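Play kitchen, white countertop - keep the stove as it is or cover it?
Forum: Toys and Small Furniture

Solange Rezende
Posted 22/11/2001

Good evening to all. I am finishing a small play kitchen for my niece and I have a question about the stove side. The counter is white and the stovetop is black and glossy, set into it, with a red burner with a black cross in it and two thin white rings. My sister thinks the black is too hard next to the white and wants me to cover it with gray film. I like it very much. I also want to know if a plain green block is enough as food, or if children want a real toy carrot.
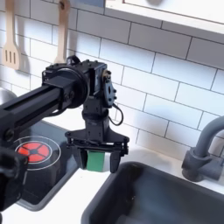
Zuleica Batista: Please don't cover it. Film on a glossy surface comes up at the corners in two weeks, and then the child pulls the rest. I had this with a Civitz kitchen and I was cleaning glue until September.

About the food, a block is good. My son cooked the same block for three years. It was soup, fish, and one time a birthday cake.

hinges_and_glue
I disagree about the film. If you clean the surface with alcohol first and cut the corners round, it stays. Mine is four years old. But I agree that the red burner looks nice and it would be a pity to lose it.

Zuleica Batista
Four years with children or four years in a shop window? :)

hinges_and_glue
With two children and a dog.

Solange Rezende
Thank you both. My sister has read this and now she says she was only asking. So the stove stays black. Then I have one more thing, the sink. The basin is dark gray with rounded corners and a thick rim. I am thinking if I should let her use water in it or say from the beginning that it is only pretend. The counter edge has paint from Dosetti and I don't know how it behaves with water every day. 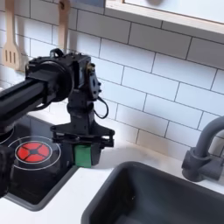
Re: Water in the sink, yes or no

khattak_fan
No water. The basin itself will survive, but the water goes under the rim and sits there. I have a Khattak kitchen at home and the board around the sink became thick like bread. Give her a cloth and a dry sponge.

Zuleica Batista
Again I must be the difficult one. A child who sees a sink will bring water, with permission or without. It is better to put a line of clear sealant under the rim now, while the kitchen is new, and allow one small cup.

khattak_fan
One small cup becomes seven small cups.

Solange Rezende
She is three, so I believe in the seven cups. I will do the sealant and also say no water, and we will see which one works. Does the Hinasitz sealant stay clear or does it turn yellow? In the store they had only this one.

hinges_and_glue
I used it in a bathroom and it went a little yellow after a year. Under a rim you will not notice.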